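4. Returning a device for exchange

Read this section before you send a Drerkolden thermostat back to Vultov. Units sent without a return number are held at the Bassey warehouse and are not tested until the number is supplied.

4.1 Before you start

You need the serial number from the back plate, your order number, and a small screwdriver. If the thermostat still turns on, write down your heating schedule. The schedule is stored in the device and does not carry over to the replacement.

CAUTION: Switch off the heating circuit at the breaker before removing the thermostat from the wall. The display can stay lit for a short time after the power is off.

4.2 Removing the thermostat

1. Press the tab on the underside and pull the front panel toward you.
2. Loosen the two terminal screws and pull the wires free. Label each wire as you go.
3. Cap the bare wire ends.
4. Leave the wall plate in place. The replacement uses the same plate.

Note: If error 473 was showing before you removed the unit, write it on the return form. It points to a sensor fault and shortens testing.

4.3 When the replacement arrives

Replacements ship in a plain mailer, usually before your old unit has been tested. Open the mailer along one short side and keep it for the return.
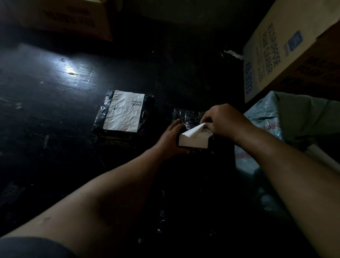 5. Compare the serial number on the new unit with the one in your confirmation email. If they differ, stop and call the help line, extension 122.
6. Fit the new unit to the wall plate and reconnect the wires in the order you labeled them.
7. Restore power and wait for the start-up screen.
8. Enter your schedule again under Settings – Weekly.

4.4 Sending the old unit back

Pack the old thermostat in the box the new one came in and write the return number on the outside. Do not include the screws or the wall plate. You have 14 days from delivery to hand the parcel to the carrier. After that the replacement is charged to your account.

Gronix multi-zone controllers follow a different procedure. See section 6.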